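Robotics Club: the keyboard project gets going

If you have walked past the Essien Room on a club night this term you'll have heard a lot of tapping, and it has been a brilliant few weeks! Our members voted back in March to take on keyboard work as the spring project, and the whole club has thrown itself in.

The aim is simple to say and pretty tricky to do. We want to teach our arm, Zundorska, to handle a computer keyboard gently: line up with it, press a key, and nudge it straight on the table without sending it flying. Zundorska learns by copying, so first a person has to do the job with a pair of hand-held grippers, over and over, while the tracking system follows the marker plates on top. Our target is 1000 recordings before the summer break (yes, really).

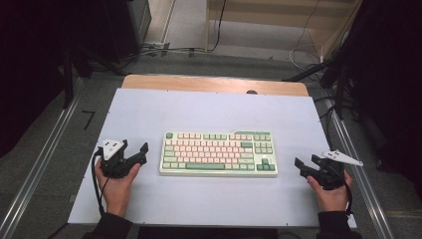
Grippers at the ready, one on each side of the pink and green keyboard.

Working through a gripper feels very odd at first. You lose all the feeling in your fingertips, and a key you would normally hit without looking suddenly seems tiny. Most people are laughing by their second go and getting quite good by their tenth! The space bar is everyone's favourite, being so nice and long, and the arrow keys are the ones that cause the groaning. We've also learned to keep an eye on the cables, as a loop in the wrong place will tug at your wrist just when you're trying to keep steady.

Our youngest recorder is 14 and has picked up the knack faster than most of the grown-ups. The software side has moved on too. The Hinov group has rewritten the script that sorts good recordings from bad ones, so a job that used to eat up a whole evening is now done over a cup of tea. 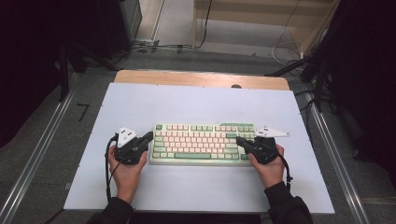

The right gripper over the keys during a practice run.

Next up is the Davetti Cup, where we have 2 teams entered and 17 members going along. The keyboard task is one of the open rounds, and we can't wait to see how other clubs have gone about it.

The next open session is on 5 April 2025 in the Essien Room. New faces are very welcome, and you don't need to have done any coding. Come and have a go with the grippers, and do bring a drink with a lid.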